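Writing About Live Music: Handout for Session 2
How to listen to a concert you have to write about

Welcome back, everyone, and thank you for the concert diaries you handed in last time. I read every one of them (some of them twice, with a second cup of coffee) and I enjoyed myself enormously. What follows is more or less what I plan to say in class, plus a few things I'll probably forget to say, so please keep it with your notes.

Before the show

Do a little homework, but leave yourself some room to be surprised. If the band has a new album out, play it through a couple of times on ordinary speakers while you're doing the dishes or whatever you normally do. Then play one older record, preferably the one fans argue about. You want to know the songs well enough to notice when a bridge has been stretched out or a second verse has gone missing.

Look up the room, too. A seated hall and a standing club do very different things to the same set. When I first wrote up a show at the Nillton, which holds 227 people and has a low ceiling over the bar, I blamed the drummer for a muddy sound that belonged entirely to where I was standing. I moved for the encore and there were the cymbals, clear as anything! 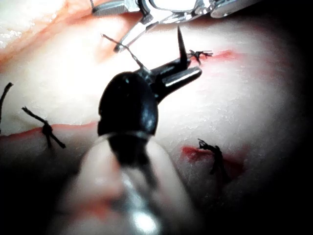
So pick your spot with some care, and change it at least once. Near the mixing desk you'll usually get the fairest balance. Up front you'll hear amplifiers and the singer's breath, and off to the side you'll hear the crowd, who are part of the story and tend to get left out of it.

During the show

Take notes, but short ones. A phone screen glowing in the dark is hard on your neighbors, so I still use a little paper pad and accept that half of it will be unreadable later. Here are the things I try to get down:

- The opening song, and how long the room took to settle into it.
- Any change of key, tempo or arrangement from the recorded version.
- One thing said from the stage, word for word, or else left out of the review entirely.
- The moment your attention wandered. Be fair about it, it may have been your feet. 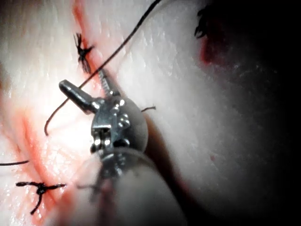

- The last song before the encore, and whether people stayed put.

You do not need the whole set list. Somebody will have posted it by morning, and a review that walks through all the songs in order reads like a receipt. Choose two or three that tell us what kind of night it was and give them proper space.

Comparing two concerts

This is the part many of you asked about, and it's my favorite kind of piece to write. Say you hear the same group twice, two years apart, as I did with the Tolus Quartet. The temptation is to declare a winner. Try asking what has moved instead. Are the solos longer? Has the singer dropped a line down an octave, and does the song feel older for it, or just lower? In my case the first show ran 73 minutes and the second went on a good deal longer, mostly because they'd discovered they liked talking to us. 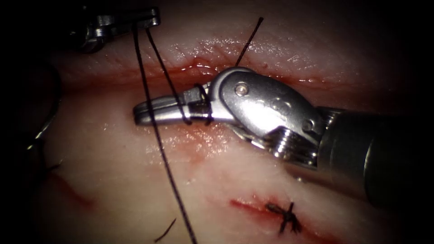
Memory plays tricks here, of course, and the earlier concert nearly always gets rosier. Go back to your notes from that night before you trust the glow. If you didn't take any, say in the piece that you're working from memory and readers will forgive you a lot.

For next time

Write around 6 hundred words on any concert you've attended this summer. A church recital counts, and so does your cousin's wedding band. Bring two printed copies to our first meeting in September. We'll also listen to both live versions of "Ledesma" from the course recordings, so if you can, hear the studio take beforehand.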